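Cunico hanging jewelry organizer, two months in

I have been through a lot of jewelry storage. Boxes, a revolving stand thing, a cutlery tray (don't laugh, it was fine for a year), and for one terrible summer a shoebox. So when my sister-in-law moved to Nidton and her new place had one of these Cunico organizers on the back of the closet door, I wanted one right away. It's a fabric panel with clear pockets on one side and loops on the other, and it goes on a regular hanger. I paid $11 for mine at the home store in Dambridge, on a Tuesday, which is their markdown day if you live nearby!

Before it went up I did the big sort on the bed. If you've never dumped every single thing you own out in one go, I recommend it and I also recommend clearing your whole afternoon. I started at 2 and I was still picking at knots when it got dark. 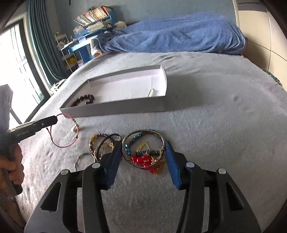 Bangle, blue beads and a red knot, all in one go

Okay, so the pockets. They come in small, medium and large, and the small ones are perfect for studs and rings. The plastic is clear enough that I can find things in the morning without turning on the big light, and that alone has changed how much I wear. I had earrings I hadn't touched in years. The medium pockets are good for a folded chain, but only one chain each (put two in and they find each other, I swear they do). The large pockets I'm less sure about. They sag. A heavy cuff pulls the whole row down and then the pocket above gapes open, and I've lost an earring down the back of the door that way.

The loops are the better side, and I didn't expect that. Each one closes with a little hook-and-loop tab, so you open it, lay the necklace over, press it shut, done. Cord bracelets and anything with a tie do really well there because they hang straight and don't kink. The tabs are scratchy, though. I would keep silk ribbon well away from them, and I've already had one pull a thread on a knitted choker. 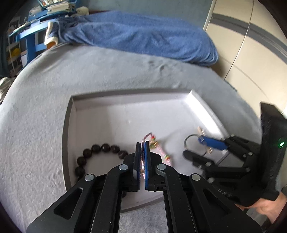 What I don't like

The hanger. It's thin wire and it came bent. I swapped it for a wooden one from the closet, and the panel fits over it if you're patient with the slot at the top. Also it smells when you unpack it, a sort of pool-float smell, so leave it near an open window overnight.

And then weight. I had a Bako organizer before this, the roll-up kind, and it was a pain to get into but it could take anything. Long strands of glass beads went in and stayed put. With the Cunico I've had to spread the heavy pieces out, one up top on the left, one lower on the right, or it twists on the hanger and faces the wall. My heaviest beads have gone back into a tray in the drawer and I think that's where they'll stay.

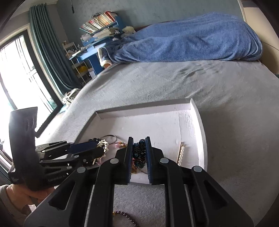 Marisel left a comment on my Bako review saying the twisting stops if you clip the bottom corners to the door with two binder clips, and that hers has held that way through a whole winter of slamming. I've got the clips, I just need to get around to it. She also said the large pockets are better for scarves, and I can see that.

Would I buy it again? For $11, yes. For full price I'd probably look at the roll-up again, especially if most of what you own is chunky. If you're mainly studs, rings and thin chains you'll love it, and it takes up no drawer space at all. I'm giving it four stars, with one off for the hanger and the smell put together.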